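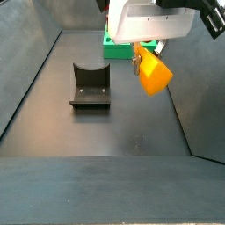
Chores and small parts: where the bench work stands

Newsletter, technical section, 7/10/18

Readers of this section ask two questions more often than any others. The first is when a machine will be able to empty a dishwasher. The second, usually from those with a workshop, is when one will be able to sit at the end of a line and put odd-shaped parts into the right holes. The questions are closer than they look. A fork going into a cutlery basket and a moulded peg going into a block are both small rigid objects that must be picked up from wherever they were left, turned the right way round and put somewhere with little room to spare.

The Tannous bench was set up to work on the second question in a form cheap enough to repeat. It is a shallow grey enclosure with sloping sides, a two-fingered gripper above it, and a few plastic parts on the floor. There is a black cradle with a curved top edge, screwed through its foot, and a green block with a round hole in its top face. The loose parts are brightly coloured and awkward by design. None of them is a plain cube. Cubes were dropped from the programme early, as a cube gives the same answer whichever side it is taken by and tells us very little about forks.

The task can be broken into four stages: find the part, grasp it, turn it to suit the next step, and place it. Finding is in decent shape. With even light and a dark floor, a saturated part is easily separated from its background, and its position can be worked out to within 2 mm. A kitchen worktop is a good deal less helpful. Clear glass, polished steel and patterned plates all upset the same software, and we have no figures for them that are worth printing.

Grasping is where most of the time goes. Parallel fingers want two parallel faces. A wedge with slanted sides tends to slide or rotate as the fingers close, and the amount of rotation depends on the height at which it was gripped. The part may be held quite firmly and still be several degrees away from where the controller believes it to be. For carrying, this does not matter. For placing, it matters a great deal, and the error is normally discovered at the rim of the hole.

Parts with a head and legs raise a different difficulty. They can be gripped across the head or across the legs, and the two choices lead to different next moves.

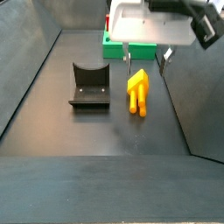
Gripper open over the yellow part, with the black cradle to the left and the green block behind.

If the part is lying flat and has to go in upright, it must be turned through a right angle at some point. A person does this between thumb and finger without putting the thing down. Two stiff metal fingers have no such option. Either the whole wrist turns, for which there has to be clearance from the walls, or the part is set down against something and gripped again. Setting down and regripping adds time and a further chance of a drop, but it also allows the position to be measured afresh, and on balance we favour it.

The current run at Tannous is 3000 attempts, spread over all the loose parts and with starting positions varied by hand. Of the first batch, 66 per cent ended with the part in its intended place and no help given. The remainder were mostly grasp errors carried forward into placing, with a smaller number of drops. Median time for a completed attempt was 59 seconds. An adult seated at the same enclosure takes a few seconds and can hold a conversation meanwhile.

Those numbers should be read with the conditions in mind. The floor is level and clear. The block stays at the back and does not move. The parts are rigid, light and of known shape, and the software holds a model of each. Remove any one of these and the rate falls. Soldale tried a similar arrangement with parts the software had not been given beforehand and stopped counting completed placements after the first afternoon, although their grasp rate held up better than expected.

For the shop floor, the position is reasonable. A fixed fixture that presents each part the same way up removes most of the trouble described above, and a machine that needs the best part of a minute may still be useful if it can be left running overnight. Hendent have taken this view with their tray-loading cell, and spend their effort on the trays. The drawback is that every new part needs a new tray, so short runs remain hand work.

For the home, there is no equivalent of the tray. Households will not lay their spoons out in a row to suit a machine, and once they have done so the job is nearly finished anyway. Speed matters less than in a workshop, but dropping things matters more, and a one-in-three failure rate with crockery needs no further comment.

Two changes are planned for July. Soft pads will be fitted to the fingers for a comparison set, to see how much of the rotation on slanted faces goes away. Liltero have supplied a wrist force sensor, which should let the controller notice contact with the rim of a hole and search for the opening – at present it relies wholly on position. Both changes will be tested separately before they are combined.

Results from the padded fingers will be given in the next issue, along with a breakdown by part. Members wishing to have the part drawings may write to the technical section and should state which file format they can open.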